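Parapet and masonry cladding, close-up inspection
Trudell Building, Serrano Street elevation
Job 2864
Date: Mar 21, 2018
Inspected by: Cirilo Ochoa
Checked by: Xóchitl Bermúdez
Contractor on site: Grediva

Access

Rope anchors tested and tagged: Yes
Pavement closed below working area: Yes
Comment: Barrier at the loading bay had been moved before the first drop. Put back by Grediva. It needs fixing down.

Wind reading taken before each drop: Yes
Radio contact between roof and ground: Partly
Comment: Signal poor behind the plant room. Hand signals used for the last drop.

Brickwork and joints

Bulging or outward movement: Yes, level 6
Comment: Panel left of the stair window stands proud of its neighbour. Measure again in August and compare.

Open or soft joints: Yes
Comment: Worst under the sills. The old repair mortar is harder than the brick and the brick faces are coming off beside it.

Cracking at corners: Yes, north corner
Comment: Follows the joints up to the parapet. Tell-tale fixed across it.

Loose pieces removed by hand: Yes
Comment: All bagged and brought down. None left on ledges.

Ties and shelf angles

Opening-up holes made as drawn: No
Comment: Two holes left out, both behind the downpipe. Pipe has to come off first.

Ties present at drawn spacing: No
Comment: One bay has gaps of 200 mm more than the drawing shows. Rest as drawn.

Rust on ties: Yes
Comment: Heavy at the outer leaf, light at the inner. Samples taken.

Shelf angle packed and bolted: Could not be seen
Comment: Covered by sealant. Ask Prestance if they have the fixing records from the last repair.

Water

Weep holes clear: No
Comment: Most painted over.

Coping joints sealed: Partly
Comment: South side done, north side open.

Samples

Removed by inspector, not by the contractor: Yes
Labelled before leaving the roof: Yes
Comment: Pencil on card. Marker rubbed off last time.

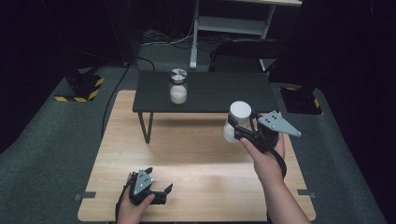

Tie and mortar samples are to be sorted at the site office before they go to the lab. Mortar dust is hard to see on a light wooden tabletop like this one, so put dark paper down first. Keep each sample pot upright until the label has been read back against the sheet. One pot from the level 6 panel still has no hole number and is held back until Cirilo confirms it.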